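Arranging fake tulips so they don't look like a bunch of sticks

I held out against artificial flowers for years, and then my neighbor Mereana Partington handed me a big bag of tulips from her hall closet and I was hooked. They flatten in storage, so before anything goes in a vase I take one stem at a time and open up the leaves. Hold it low, down on the bare stem, and coax the leaves out into a V with your other hand. The flower can wait!
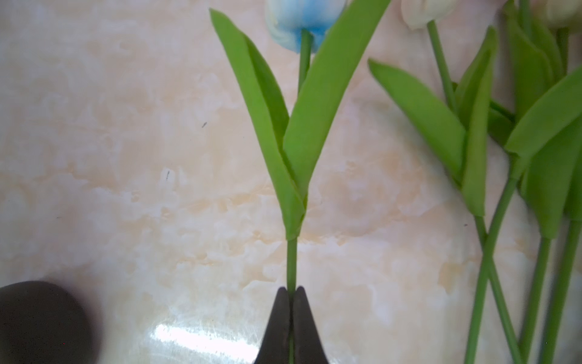

Picking the vase

Mine all come out of a box marked Ferndale that lives under the stairs. Plastic jars are fine for trying things out (they don't mind being knocked over), but I like something taller for the finished bunch. If the vase is clear, remember that everyone gets to see the stems — cross them a little as they go in so they lean on each other. Textured glass is kinder and hides a lot.
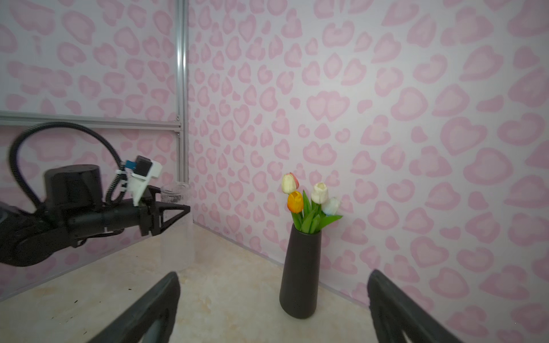
A handful of dry rice in the bottom will steady a light vase, though I use aquarium gravel now. The rice got everywhere when I tipped it out last September.

Filling two vases at once

I used to finish one and then find all the good colors were gone. Now I go back and forth, a stem here and a stem there, and leave the rest lying to one side where I can see what's left. Pink and yellow go in early. Blue goes in late because it takes over, and white fills whatever gap is bothering me. 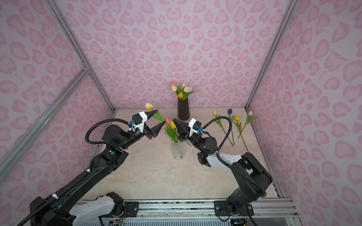 Page last changed: 2019-01-11

Heights matter more than colors, I think. Bend the bottom of the stem up inside the vase before you reach for the wire cutters, as you can't put an inch back on. Let one flower hang down near the rim and one stick up too high. Turn a leaf or two sideways over the edge, too.

For dust, a hair dryer on cool does it. Horácio Baptista wrote in to say he uses a clean paintbrush on the petals, and I've tried it — slow, but very good around the folds. 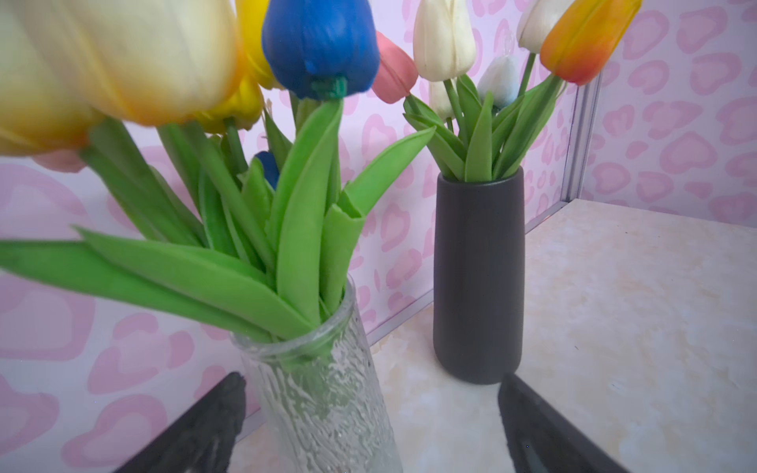

Tulips in clear textured glass, with the dark vase behind.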